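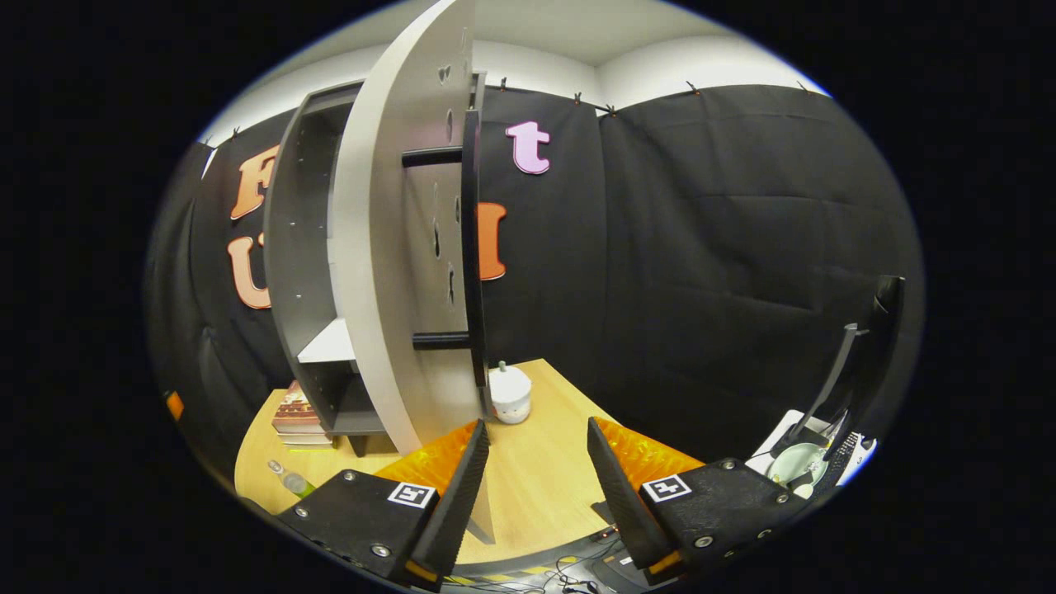 Puspita Raju and Tamer Awad
Sorden Working Papers on Domestic Order

4. The desk as a holding area

The previous section dealt with shelves that people said they used. We turn now to the desk, where things go when the shelf has been admired and then passed over. The small curved unit at the Wistow site is a good case. It has a white crescent for a side panel and a dark boxy frame behind it with open compartments, and several participants named it as their favourite piece of furniture. Favourite, in our interviews, did not predict use.

We follow Tuhumury in calling a surface "provisional" when objects are left on it pending a decision. The desk qualifies. A short stack of books lies beside the unit, flat. A clear plastic bottle lies on its side near the front edge, a posture we coded as "resting" after a longer discussion than either author would like to admit. The white lidded container on the other side of the unit was coded as "placed", on the grounds that it was at least upright.

Asked in August how long a book could lie next to a shelf before it counted as untidy, nine participants gave an answer and four of them changed it before the interview ended. The median was five days. One participant proposed 100, and defended the figure with some colour.

4.1 Surroundings and mood

Participants often blamed the room. The Wistow corner is enclosed by dark grey curtains, held up with metal clips, and its one concession to cheer is a set of large cut-out letters on the back curtain (Figure 2). Opinion on these was divided. Some felt they lightened the place; one called them "an instruction", and resented it.
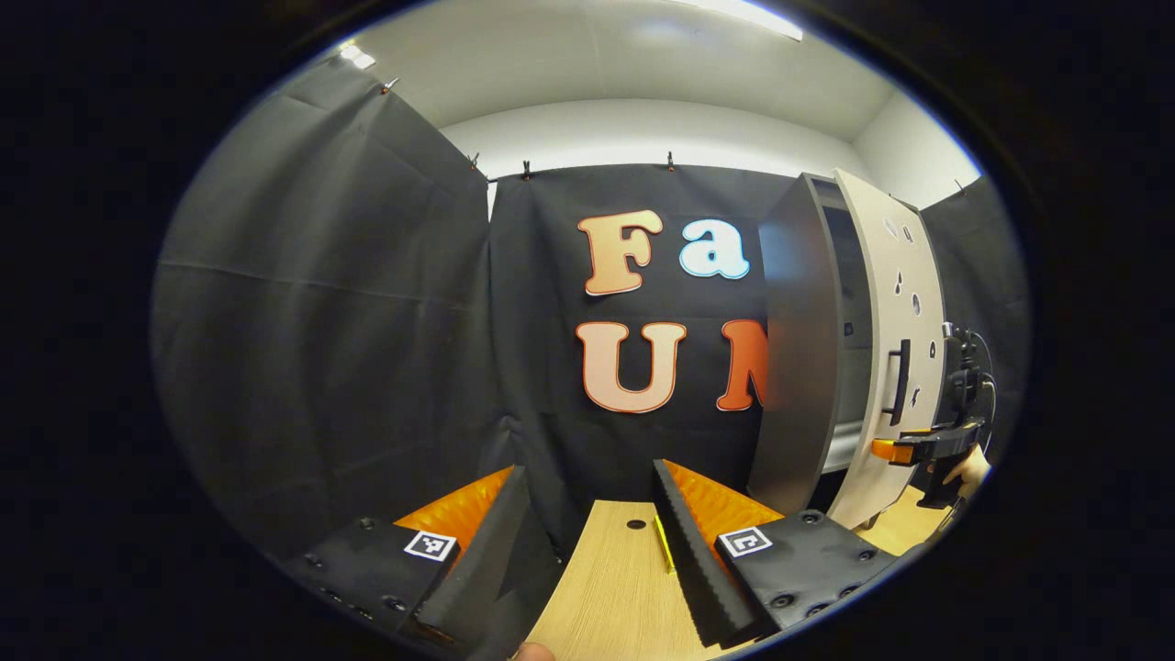 Figure 2. The curtained corner at Wistow, with cut-out letters on the back curtain and the tall grey cabinet open at right.

The cabinet raises a separate problem. In the Sanlow coding scheme an open door scores as "in use", whatever the person who opened it had in mind. We kept the rule for the sake of comparison – and with little enthusiasm – but report cabinet scores apart from desk scores in the next section.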